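Norkano No. 6 Stovetop Kettle

Home > Kitchen > Kettles and Teapots > Norkano

If you drink tea the way we drink tea (all day, every day, and one more before bed), you are going to love this kettle. The No. 6 is the one Vilho Halonen kept coming back to while he was drawing up the whole Norkano line, and it's the one most of us at Sovosden now have at home. 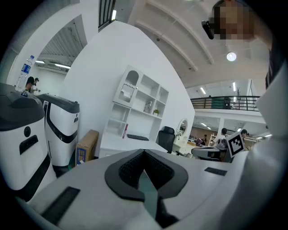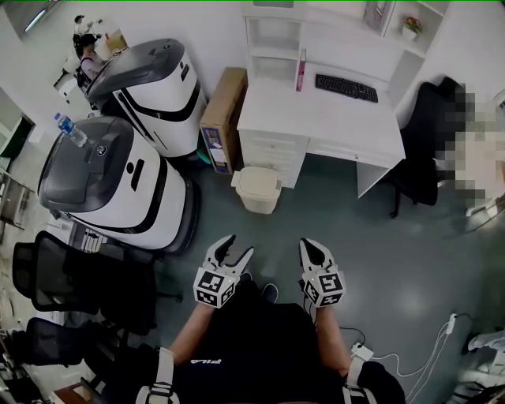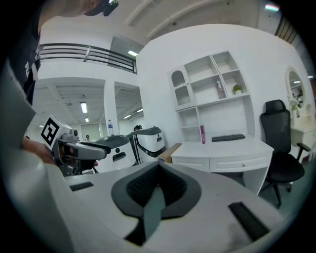 All three taken indoors on the same occasion. The middle one shows the office floor.

Why we like it so much

The spout! Vilho went through 22 versions of it before he was happy, and you can feel every one of them when you pour. The water comes out in a thin, steady line and stops the moment you tip the kettle back, with no dribble down the front. It's slow enough for pour-over coffee but it won't drive you crazy when you're filling a big teapot for company.

The body is heavy-gauge stainless steel with a brushed finish, so fingerprints don't show much. The handle is solid beech, oiled by hand, and it stands high enough above the lid that steam doesn't catch your knuckles. We tried a folding handle early on and went back to a fixed one. A fixed handle is always where you expect it to be, even at six in the morning.

And then there's the whistle. It's a soft two-note sound, a little like a train a long way off, and it starts low before it builds. You'll hear it from the next room. If you have a sleeping baby (or a nervous dog), the whistle cap lifts right off and the kettle works fine without it.

The shape comes from an old farmhouse kettle that Vilho saw in Stustton, with 1786 scratched into the base. Ours is lighter and a good deal easier to clean, but the wide bottom and the short shoulders are straight from that one.

Details

Capacity: 6 cups to the fill line
Body: brushed stainless steel
Handle: oiled beech
Lid: lift-off, with beech knob
Stovetops: gas, electric coil, glass top, induction
Colors: Plain Steel, Messina Blue, Oat
Made in batches of 400

Messina Blue is the color people ask about most. It's a deep, slightly green blue, baked on as enamel over the steel, and it varies a bit from one batch to the next. Oat is new and we're very fond of it.

Care

Rinse before first use, then boil a full kettle of water and pour it out. Please keep it out of the dishwasher. The steel could take it but the beech really can't.

For scale, fill halfway with equal parts white vinegar and water, bring to a simmer, and let it sit for an hour. Rinse twice. Rub a little food-safe oil into the handle whenever it starts to look pale.

Don't boil it dry. If you do, turn off the burner and let the kettle cool on its own before adding water.

Parts

Replacement handles, knobs and whistle caps are all available separately, and they fit every No. 6 we've made. You need one small flathead screwdriver to change the handle.

Availability

Plain Steel and Oat are in stock. The next batch of Messina Blue is due in October, and you can put your name down now.

Page updated April 18, 2021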